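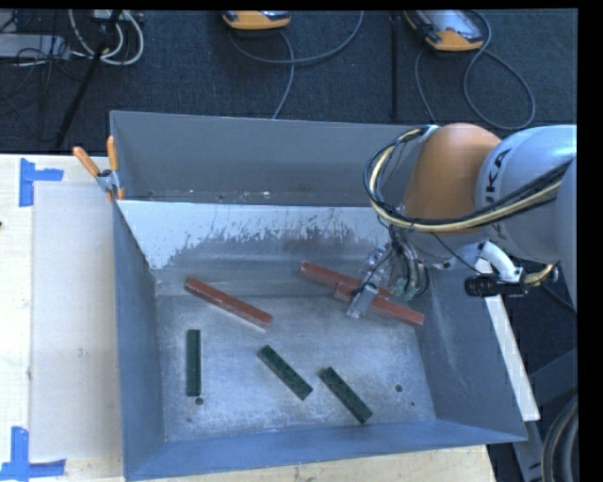 Week 3: Bin picking with the parallel gripper

So this was the week we finally got to the metal bin! I-seul Song and I had been putting it off, because the suction cup did so well on flat cartons that we kept finding excuses to run more cartons. Long bars are a different story. We used six of them, red and green, and let them lie at whatever angle they landed.

We ran 208 picks with the finger gripper over two afternoons. The worst case by far was two bars lying side by side and nearly parallel - the finger needs a gap to slide into, and there just isn't one. Out of all our picks, 11 ended with the arm stopping on a force limit, and most of those were bars close to a wall (the slanted sides don't leave the gripper much room).

I-seul's fix was to have the planner go for the bar with the most free space first, even if it isn't on top. I thought it would be slower. It was, a little, but we had way fewer stops, so I'm sold.

Still to do before Monday:

Rerun the side-by-side case with the Berner fingers, which are thinner.

Ask Su-chen Su if we can raise the force limit a bit.

Clean up the log files - mine are a mess, sorry!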